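Documentation > Narness Workcell > Set-Up Guide > Section 6: Comparing Grippers

Reading time: 2 minutes

6. Comparing Grippers on the Tabletop Course

This section applies to sites that received both the Mnguni two-finger gripper and the Surkdale suction gripper with the Narness arm. It describes how to run the same objects through each gripper under the same conditions and record the results. Mounting and wiring are covered in Section 2 and must be completed before the procedure is started.

6.1 Before You Begin

The following items are required:

- the arm, mounted and calibrated
- both grippers, with their adapter plates
- the head camera, focused and connected to the controller
- a table with a plain, level top
- a set of household objects and toys of mixed shape, including bowls, boxes and small flat pieces
- the Mirkville log sheet, one copy per gripper

CAUTION: Switch off arm power and close the air supply before removing or fitting a gripper. Residual pressure in the suction line can release the adapter plate suddenly.

6.2 Fitting the First Gripper

1. Move the arm to the service position and press Hold.

2. Switch off arm power and close the air supply.

3. Align the adapter plate with the locating pin. Tighten the 8 screws by hand in a cross pattern, then finish with the torque driver supplied.

4. Restore power. If the suction gripper is fitted, open the air supply slowly.

5. On the controller, select Tool, then Load Profile, and choose the profile that matches the gripper. A profile for the wrong gripper will give an incorrect tool length, and the fingers or cup may strike the table.

NOTE: Profiles saved before the December software release must be converted. Refer to Section 8.

6.3 Laying Out the Course

6. Place the larger items nearest the arm. Leave enough space between them for the fingers to open fully.

7. Turn at least one box at an angle to the table edge. A course in which every box is square to the arm does not test wrist rotation.

8. Include low, flat items. These are the most demanding objects for the two-finger gripper and should not be left out to improve its results.

9. Open the head camera view on the controller and confirm that the course can be seen. Items at the far end of a long table will appear very small. They may remain in place as background, but must not be entered on the log sheet as targets.
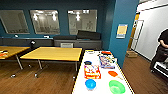 10. Save a still from the head camera under the name of the course. The same still is used to restore the layout when the second gripper is tested.

6.4 Running the Comparison

11. Keep all persons outside the marked reach of the arm. The operator shall remain within reach of the stop button.

12. Start the pick routine. Attempt each target six times, returning it to its original position after each attempt.

13. Record every attempt as Held, Dropped or Missed. Do not repeat an attempt to replace a poor result.

14. Fit the second gripper as described in 6.2, restore the layout from the saved still, and repeat steps 11 through 13.

NOTE: Room lighting should not be changed between the two runs.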